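3.2 Gathering the folding examples

We didn't want a lab full of identical white T-shirts, so I asked people to collect at home, on whatever surface they'd normally fold on. Most of them picked the bed. I was a little nervous about that (beds are soft, busy and full of other stuff), but a policy that only works on a clean gray table isn't much use to anyone, and I'd rather find out early! Each collector got a hand-held gripper, a one-page guide and a target of 300 episodes. An episode starts with the first pinch and ends when the garment is let go for the last time.

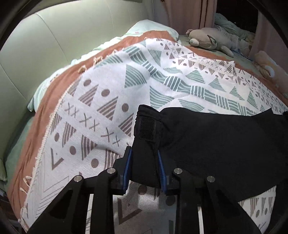 Dark clothes gave us the most trouble by far. Black fabric on itself has almost no visible edge, and in our first batch, which we call Rodell, people kept grabbing two layers when they meant to grab one. Josefien Mertens went through those episodes one by one and tagged every bad pinch, and we ended up keeping the tagged ones as a separate set, since a learner needs to see a miss and a second try now and then. There were 137 of them. The second batch, Norkbridge, was collected in December after we'd rewritten the guide to say "pinch, lift a little, look, then carry on," and it went a lot more smoothly.

All told we kept 1,160 episodes and threw out 92, mostly for lost tracking or a hand blocking the view (see Figure 3 for the split by garment type). I didn't filter for lighting. Plenty of folks only had time after dinner, so there's a good amount of night footage in both batches, and I think that's fine. Section 3.3 covers how we cut the episodes into shorter clips for training.

Figure 3. Episodes kept and dropped, by garment type, for Rodell and Norkbridge.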